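Toditz Food Swap Fills the Old Rail Shed Again

The Toditz food swap came back in October, and what a turnout! The organizers logged 987 items on the tables before noon, well past the 900 they had hoped for, and people were still coming in with soup, pickles, plum butter and bread long after the doors opened.

The idea is wonderfully simple. You bring something you cooked, canned or baked, you get a ticket for each item, and you trade your tickets for whatever your neighbors made. No money changes hands, and you go home with a week of dinners you would never have thought to cook.

Genalyn Manalastas, who started the swap 2 years ago with a few friends from Cherkaoui Street, spent most of the morning at the soup table. "I had 7 kinds of lentil soup in front of me and every one tasted different," she said. "I wanted all of them."

The biggest crowd gathered for Steinar Skov's talk on freezing leftovers. His advice: cool the food quickly, leave a little room at the top for it to expand, and write the name and month on every lid — even when you are sure you'll remember. He also made a strong case for freezing in small portions, and plenty of people were taking notes.

The next swap is planned for spring, with a bigger bread table and a corner for kids' baking. Doors open at 9 a.m., and newcomers are very welcome. Bring a bag!

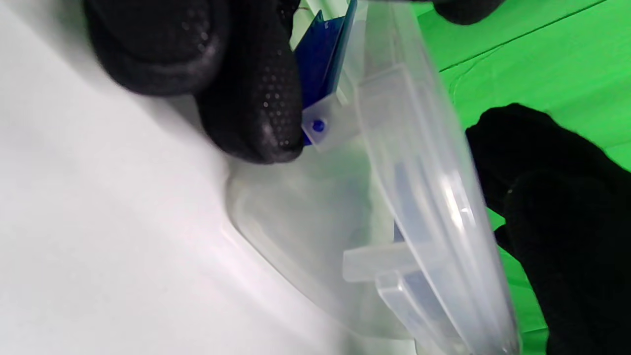
Gloved hands on a frosted container.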